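Headphone Sorting Day at Ustik
Gallery

The reading room at Ustik has lent out headphones since the listening stations went in, and the drawer they live in had not been gone through for a long time. On Tuesday, October 1, 2024, we emptied it and went through the lot.
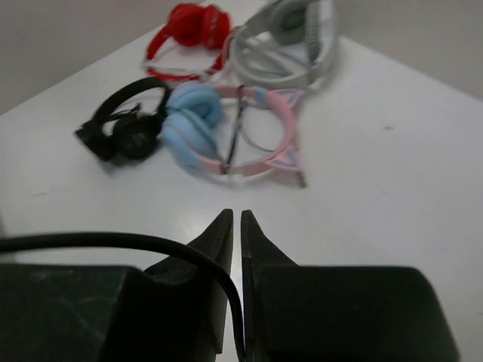 Four pairs on the white table
Red and white at the back, black and pink-and-blue in front. The red pair has its ear cups folded together. The white pair is the big over-ear one.

Notes on each pair

Red
On-ear, glossy headband. It folds, so it goes back in the small bin by the door. People with long hair tend to pick something else because the hinge pulls.

White
Over-ear, light gray and white, with a wide headband. This is the pair most people ask for at the music stations. It takes up the space of two others in the drawer, so it now has its own hook at station 2.

Black
Small on-ear pair with a thin headband and a faint logo on the ear cup. Light enough for a long audiobook. The ear pads are due for replacement and a set is on order from Kedix. Until then, please go easy on them when you wipe them down.

Pink and blue
Goes to the children's corner. Please check the volume setting on the player before handing this pair out. The younger kids turn the knob all the way up and leave it there.

How we store them now

Cords get wound in a loose loop and held with a cloth tie. Do not wrap them around the headband. The old drawer had a knot in it that took most of a morning to undo, and two cords had to be thrown out because the wire had broken inside near the plug.

Each pair gets a paper tag with a number from 1 to 11. Write the number on the sign-out sheet, not the color. We used to write the color and ended up with three lines in a row that said "black."

Wipe the ear cups when a pair comes back. The wipes are on the shelf under the sign-out sheet. Use one wipe per pair and let the pads air out before the headphones go back in the bin.

If one side has no sound, try it at a second station before you mark it broken. The jack at the Pino station is loose and has been blamed on the headphones more than once.

Sign-outs

The sheets for last year add up to 1,132 sign-outs. January was the busiest month, with 200. Most of those were for the language recordings, which people start at New Year's and use for a few weeks.

Still to do

Replace the pads on the black pair when the order comes in.
Fix the jack at the Pino station.
Find a longer extension cord for the chair by the window.
Print new sign-out sheets with a column for the tag number.

Spare cloth ties are in the Fedoruk cabinet, second shelf. If you have headphones at home that still work and you don't use them, you can leave them at the front desk during open hours. Wired pairs only, please. The players here do not have Bluetooth.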